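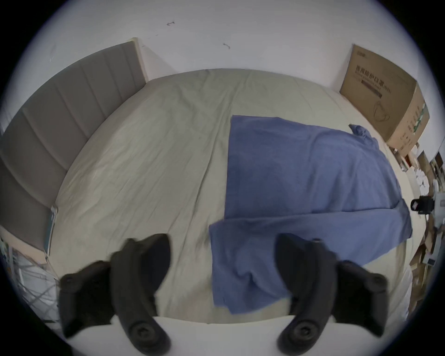 Blue towel on the bed, gripper open.

People keep asking me whether a machine can do the laundry yet. My answer is still no, at least for the part I'd pay for, the folding.

A washer is a box with a motor and a timer. A towel on a bed is harder. Every time you drop it, it lands in a different shape, and two fingers have to find a corner that may be bunched up or tucked under a flap. Bontu Yimer thinks towels will be solved before shirts, and I agree with her. She gives it 6 years. I'd say longer for fitted sheets, which I can't fold either.

Shop floors are further along. When I visited Lunde in November they had an arm moving the same part from tray to tray all day, and it did fine. The parts were stiff and always in the same spot. Birger Nygård told me it still stops if a rag gets left on the tray.

So for now I fold my own. A bath towel takes me 36 seconds if I'm not watching TV.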